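Codix Home Helper -- Set-up Guide
Section 8: Teaching the Table-Clearing Chore

Before you begin

If you've come straight from Section 7, well done, the fiddly part is behind you. Your Codix is bolted to its stand, it knows where the walls are, and it has said hello to your home network. This section covers the first real chore most households want to try, and that is clearing a table of odds and ends and putting each thing where it belongs.

We should talk about expectations first, over a cup of tea if you have one handy. People often ask us whether a machine can do the housework yet, and the fair answer is that it can do some of it, slowly, with a person nearby. The Codix will pick up most things that are about the size of a jar or a book and set them down again in a place you've shown it. It won't fold a fitted sheet. It won't tell a treasured scrap of paper from rubbish. A person in reasonable health will clear the same table in a fraction of the time, and we'd sooner you heard that from us than found it out on a Saturday morning with guests on the way.

You will need:

A table between knee and hip height, with a clear path on at least one side
A plain cloth (optional, see Step 2)
Your teaching handset, fully charged
Eight or fewer household objects
A spot to put things away, such as a shelf or an open tub

CAUTION: Keep children and pets out of the marked floor area whenever the arm light is amber or white. If anybody wanders in, press the red button on the handset. The arm will stop and keep its grip on whatever it's holding.

8.1 Preparing the table

1. Wheel the stand up to the table and lock both castors. Give it a gentle push with your hip. If it rolls, they aren't locked.

2. Decide on your table surface. Bare glass and highly polished tops give the Codix trouble, as it sees reflections and reaches for them. A plain cloth in a colour that doesn't match your objects is a great help. Smooth it flat and let it hang no lower than the stand's front bar.

3. Check what's behind the table. Mirrors and sunny windows are best covered or turned away. A blind, a curtain or a folding screen will do nicely.

4. Put your objects out with a hand's width between them. By all means leave them at odd angles, the way they'd end up on an ordinary day -- the Codix learns more from a bit of disorder than from a tidy row.

NOTE: The gripper is rated to 2,950 grams, but please don't treat that as a target. Anything you'd think twice about lifting with one hand should stay where it is.

8.2 Teaching the first pick

1. Hold the handset level and press TEACH. The arm light turns white.

2. Guide the gripper to your first object using the thumb pad. Take your time. The arm moves more slowly in this mode, and there's no prize for rushing.

3. Close the fingers with the side trigger until you hear a single click. Two clicks means firm grip, and that's for solid things only.

4. Lift the object just clear of the table and wait for the handset to buzz.

5. Guide the arm to the put-away spot, lower the object until it's supported, and let go of the trigger.

6. Press KEEP to save the lesson, or AGAIN if you'd like another go.

Plan on 16 lessons per object before you try the chore unattended by your thumbs. That sounds like a lot, and it is a fair bit of an afternoon, but you can spread it over several days and the Codix will pick up where you left off. Its memory holds 283 lessons in all.

CAUTION: Never teach with knives, lit candles, hot drinks or medicines.

8.3 Choosing objects
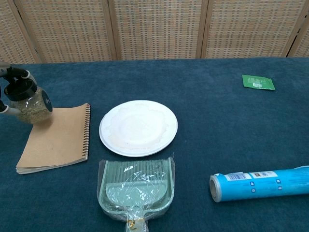 Lidded jars are a good place to start, and our testers at the Irside workshop nearly always reach for one first. They're stiff, they stand up by themselves, and a wide lid gives the gripper something to hold on to. With the jar of dried herbs, one finger comes over the top of the black lid while the other presses against the side of the glass, and we recommend that hold for any jar with contents you'd rather not sweep up. Lift it clear before moving sideways, particularly with a notebook lying underneath, as a coil binding will catch the base of a jar very neatly. Flat things such as the white plate are harder, and you should leave them until the jar is going well. Go in at the raised rim. Anything still in crinkly clear plastic, like the green dustpan set, can confuse the camera with its bright highlights, so unwrap such things first if you can. Rolls should be gripped across the middle, and small foil packets are best left to you for now.

8.4 If things go wrong

The gripper closes on nothing: wipe the camera window with the supplied cloth and run the short calibration from Section 6.

The object slips: check the finger pads for dust or grease. Spare Tirkurel pads are sold in pairs and press on without tools.

The arm stops halfway and the light blinks blue: it has lost confidence, bless it. Take the object out of the fingers by hand, press HOME, and teach that object twice more.

For anything else, the Gebremichael service desk will be glad to hear from you. Please have your serial number ready; it's on the underside of the stand, next to the left castor.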